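**Equipment review: Jorow two-finger hand-held gripper, with Flarkell mount**
Prepared for the Vurnico shared equipment pool by Adebayo Babalola
Status: returned to restricted use, June

## Purpose of the review

The Jorow was bought to replace the older Fawzy grippers, which had become difficult to repair. It was issued to the pool with a Flarkell camera mount and was used for clearing and sorting everyday objects on tables. This review covers its general performance and sets out a fault in the finger linkage that led to its withdrawal from open loan.

## General performance

The Jorow is comfortable to hold and well balanced with the mount fitted. The trigger travel is short, and operators who had used the Fawzy needed little time to adjust. Flat items such as booklets remain a weakness, as they do with most tools of this type, and the reviewer would not mark the product down on that account alone.

Finger changes take one hex key. The maker's leaflet gives the tightening order but no torque value, and this omission has a bearing on what follows.

## The fault

After 32 sessions the trigger on the first unit began to stick in the closed position. Releasing it had no effect for a moment, after which the fingers sprang open to their full width. On two occasions a drinks bottle was thrown sideways. In a third case the operator tried to free the linkage with the other hand and the fingertip of a glove was caught between the plates. The operator was unhurt – the glove was not reusable.

The unit was opened the same afternoon. The return spring had worn a groove in its seat, and the pivot screw had backed out far enough to let the linkage lean. Once it leaned, the spring caught in the groove. A second unit, with fewer hours of use, showed the same groove in an earlier state. The reviewer therefore considers this to be a matter of design and not of handling.

Drinks bottles are the most common object in the pool's work and place the fingers low, close to the surface, where a sudden opening is hardest to avoid.
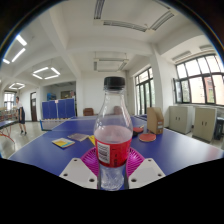 *Figure 1. Bottle work on the table tennis table, with the gripper fingers on either side of the base.*

## Response from the supplier

Vurnico reported the fault with photographs of both springs. The supplier replied after 5 working days, accepted the report and sent replacement pivot screws with a locking patch. No revised spring seat was offered. The screws have stopped the linkage from leaning in the units fitted so far, but the groove continues to form, and the reviewer regards the repair as partial.

## Conditions of use

Until a new spring seat is available, the following apply to every Jorow in the pool:

- The pivot screw is to be checked before each session.
- A session is limited to 30 minutes of continuous gripping.
- A jammed trigger is not to be forced. The tool is to be put down, fingers pointing away from people, and reported.
- Glass and open containers are not to be handled.

The Flarkell mount is unaffected and may be used with other grippers.

## Rating

3 out of 5. The Jorow is a pleasant and accurate tool when new, and the fingers themselves have given no trouble. The rating would be higher if the maker had supplied a torque value and a harder spring seat. Further purchases are not recommended at present. Borrowers who notice any delay in the trigger should write the unit's label number on the loan sheet and leave the tool out of its case for inspection.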